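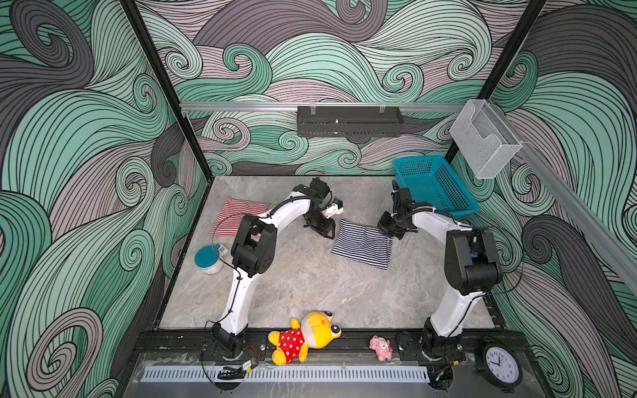
Cloth handling is the hardest of the standard tasks to teach on the two-arm cell, and most rejected recordings come from poor use of the second arm. These instructions cover teaching a fold by remote control, using the Corau leader arms and the Zollodach recording software. The right gripper takes hold of the cloth at its right edge and the left stays just above the back edge until it is wanted. Striped cloths such as the red-and-white and the navy-and-white are suitable for training operators, as the stripes make a skewed fold easy to judge from the operator's seat.

Before you start

Complete the joint check in the Paulík cell manual. Both follower arms must be in the rest position and the leader arms must match them to within 2 degrees at every joint. If they do not match, the followers will jump when the link is closed.

Set the gripper force limit to 80 per cent. A higher limit drags thin fabric across the table when the fingers close.

Check that the cables can move freely at full reach. A loop that catches under an elbow shows up in the recording as a small, regular hesitation, and the model will learn it.

Setting out the cloth

Lay the working cloth in the middle of the table, where both grippers can reach all four corners. Other items may stay on the table provided neither arm has to pass through them. Move them between recordings, never during one. Vary the starting angle of the cloth each time, and leave a few starts slightly rumpled. A set in which every cloth begins flat and square gives a model that fails on anything else.

Recording the fold

1. Close the link and wait for the ready tone. Hold both leaders still until it stops.

2. Bring the right gripper down at the right edge of the cloth with the fingers open. Approach at a shallow angle so that one finger slides under the fabric.

3. Close the gripper and lift the corner slightly. Pause. If the fabric slips, open, back off and try again in the same recording. One recovery per recording is acceptable and is useful to the model.

4. Lower the left gripper to the back edge and close it. Keep the wrist camera pointing at the cloth throughout. If the wrist has to be turned away to get the grip, start again from a different elbow position.

5. Lift both arms together, carry the edge over and lower it. Move at an even speed. Do not correct the line of the fold in mid-air.

6. Open both grippers, raise them clear and return to rest. Stop the recording only when both arms are still.

A clean fold should take up to 43 seconds. Longer recordings are kept if the motion is continuous, but long pauses must be trimmed before upload.

Checking the recording

Play back both wrist views side by side. Reject the recording if a gripper closes on air and the arm carries on regardless, or if the two arms touch. Label the rest with the cloth colour and the starting state, then send them to the Nesitz folder.

If the followers lag behind the leaders during playback, see "Link delay" in the software notes.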